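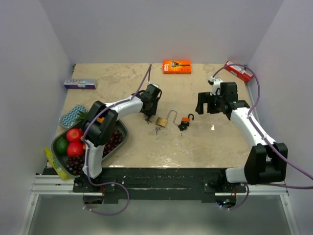 Ladeo 1131 with brass-colored body and long shackle, left, and Ladeo 134 in orange and black, shackle open. Small set of keys shown with the 1131, single key with the 134.

Ladeo 1131 and 134 Keyed Padlocks

Sold singly or in keyed groups
Supplied by Rastex Hardware
Category: Padlocks / Keyed / General purpose

Overview

The 1131 and the 134 are the two keyed padlocks in the Ladeo general purpose line. Both use a pin cylinder and a spring-assisted shackle, and both are meant for cabinets, gates, tool chests, lockers and chain. They differ in shackle length, body finish and the amount of weather they are expected to tolerate. Customers who need one lock for a thick hasp or a chain should start with the 1131. Customers who need a lock that can be found and identified quickly on a crowded board or fence should start with the 134.

Neither model is rated as a high security lock. For trailers, motorcycles and unattended job sites, see the shrouded models in the Chang series.

Ladeo 1131

The 1131 has a rectangular body with a brass-colored finish and a long, thin silver shackle. The long shackle reaches around posts, through two or three chain links, or across a double-door handle pair that a standard padlock will not span. Clear height inside the shackle is 100 mm, measured from the top of the body to the inside of the bend with the lock closed.

A long shackle gives more reach and also more exposure. It leaves room for a bolt cutter or pry bar, and on a loose hasp the lock can swing and mark the door. Where the fitting allows a short shackle, a short shackle is the better choice. On painted doors, fit a backing plate or a length of clear tubing over the shackle.

The 1131 is intended for indoor use and for covered outdoor use, such as a carport, porch or lean-to. It can be used in the open, but the cylinder will need more frequent attention, as described under Maintenance.

Ladeo 134

The 134 has an orange and black body and a black shackle. Internally it uses the same cylinder as the 1131, with a drain channel added below the spring pocket so that water does not collect around the pins. It is intended for gates, meter boxes, sheds and other fittings that are left outdoors through the year.

The color is a practical matter as well. Orange remains visible in low light and against galvanized fencing, and it lets a site assign one color of lock to one use. Do not use the 134 as a safety lockout device on electrical or mechanical equipment. It is a general purpose padlock, it may be keyed alike, and it carries no lockout label. Lockout locks are listed separately.

Specifications

Model: 1131
Body finish: brass-colored
Shackle finish: silver
Shackle diameter: 7 mm
Shackle clear height: 100 mm
Cylinder: pin, rekeyable by the supplier only
Key retaining: no
Locking: push to close, no key needed
Recommended use: indoor, covered outdoor

Model: 134
Body finish: orange and black
Shackle finish: black
Shackle diameter: 7 mm
Shackle clear height: standard length, see drawing sheet
Cylinder: pin, with drain channel, rekeyable by the supplier only
Key retaining: no
Locking: push to close, no key needed
Recommended use: outdoor, indoor

Dimensions are nominal. Measure the hasp eye or chain link before ordering, and measure at the narrowest point. Paint and zinc build up inside a staple, and an eye that was large enough when new may be tight for a 7 mm shackle after several coats.

Key operation

Insert the key fully with the cuts facing the pins and turn clockwise until the shackle releases. The shackle rises on its spring and can be rotated clear of the body. Return the key to its starting position and withdraw it. Because neither model retains its key, the key can be removed while the shackle is open. To close the lock, line the free end up with the body and press down until it clicks, then pull once to confirm that it has latched.

A non-retaining lock can be closed with the key still inside the cabinet or vehicle it protects. Users who have had this problem should order the key retaining cylinder offered in the Chang series. It cannot be retrofitted to the 1131 or the 134.

Key systems

Three arrangements are available.

Keyed different: each lock has its own key. This is the default and ships from stock.

Keyed alike: every lock in the order opens with the same key. The two models can be mixed in one keyed alike group, so a 1131 on a chain and a 134 on the gate beside it can share a key. Please state the total number of locks and the number of keys wanted.

Tultar keyed: the locks are pinned to match an existing Tultar key code. Send the code as recorded on the key card. A photograph of the key is not accepted in place of the code. Tultar keyed orders are cut to order and cannot be returned unless faulty.

Master keying is not offered on either model. The cylinder has too few usable pin positions for a master system of any size, and requests for more than one level of access should be directed to the Chang series.

Keys are small and the bow is narrow. For shared use, put them on a ring with a tag. Do not write the site address on the tag. Record the key code separately on receipt – the code is printed on the card in the packaging and does not appear on the lock body. Replacement keys are cut from the code. Where the card has been lost, Rastex can decode a key that is sent in, at additional cost.

Choosing between the two

For a chain around a post, choose the 1131. Pass the shackle through the end links only and take up the slack in the chain first, so the lock is not carrying the load.

For a gate with a fixed staple, choose the 134. The shorter shackle keeps the body close to the fitting and reduces rattle in wind.

For lockers and tool chests, either model will work. Check the depth of the recess. On some lockers the long shackle of the 1131 lets the body hang in front of the handle of the door below.

For coastal sites, choose the 134 and shorten the maintenance interval by half. Salt affects the shackle spring before it affects anything visible from outside, and a shackle that rises slowly is usually the first sign.

Maintenance

Indoor locks need a dry graphite or PTFE lubricant once a year. Outdoor locks need it every spring and again before the first frost. July is a poor time to judge the condition of an outdoor lock, as a stiff cylinder tends to loosen in warm weather and seize again in the fall.

Blow dust out of the keyway before lubricating. Apply a small amount, run the key in and out several times, and wipe the key each time until it comes out clean. Put one drop at each shackle hole with the lock open. Do not use household oil or grease. Both hold grit, and grease thickens in cold weather to the point that the pins will not drop.

Do not heat a frozen lock with an open flame. Use lock de-icer, or warm the key in the hand and insert it a little at a time. Do not force a key that will not turn. Remove it, compare it with a spare and check for wear on the cuts. If the spare works, discard the worn key and have a new one cut from the code. Copying a worn key copies the wear.

The colored finishes can be cleaned with a damp cloth and mild soap. Solvents may dull them and should be kept out of the keyway.

Packaging and ordering

Each lock is supplied with two keys and one code card. Single locks are carded. Keyed alike groups are boxed together, with the keys in a separate bag. Trade cartons hold 100 locks of a single model. Mixed cartons are not available.

Order by model number, followed by the letters KD for keyed different, KA for keyed alike or TK for Tultar keyed. For example, 134-KA is an orange and black lock in a keyed alike group. Extra keys are ordered on the same form and should be requested at the time of the first order, when they can be cut on the same setup.

Stock orders received by noon ship the same day, except orders received on Friday, which ship on the next working day. Keyed alike and Tultar keyed orders take 7 working days from confirmation of the code.

Returns

Unused keyed different locks may be returned in their packaging with both keys and the code card. A lock returned with a missing key or card cannot be restocked and will be sent back. Keyed alike groups are returnable only as a complete group.

Faults in the cylinder or spring are covered for the period stated on the card. Corrosion from lack of lubrication, cut shackles and broken keys are excluded. When reporting a fault, give the model number, the key code and whether the lock is currently open or closed – a lock that has failed closed needs to be cut off before return, and Rastex will confirm in writing before any cutting is done.

Related items

Ladeo hasp and staple, fixed
Ladeo hasp and staple, swivel
Shackle tubing, clear, by length
Key rings and blank tags
Dry graphite lubricant, pocket size
Chang series shrouded padlocks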